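Slide 6. Teaching by remote control

Start with the split in the data. We recorded 3,920 episodes with the leader arms and kept 3,491 after review. Say that review was done by Sabina Říha and Igor Kováčik separately, and that they compared notes only at the end.

Most rejects were operator pauses. A pause of a few seconds teaches the policy to pause. Mention the Eltcombe run, where the arm stopped over the bag every time — then move on, it comes back on slide 9.

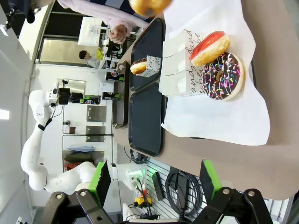

Operator training is the part we underestimated. A new operator at Zedier needed 11 sessions before the grip timing settled, and soft food was the last thing to settle. Point out the sprinkled donut and the red glazed one next to it on the paper: the fingers have to close on the sides, and too much travel marks the glaze. The bag standing on the tray is a different grasp, with thin walls and an opening that must stay open. We log the two as separate skills. Operators get no force feedback in this setup, so they judge contact from the wrist view alone.

Slide 7. Teaching by hand

Zuzana Kuruc ran the hand-guided set, 379 episodes. Paths are smoother and shorter. The drawback is the teacher's hand in the camera view, which the policy will not see at run time.

Do not read out the table. Give the one result: hand-guided data helped the approach and did nothing for the release.

If asked about mixing both sets, say the weights are in the appendix and the January runs use the same ones.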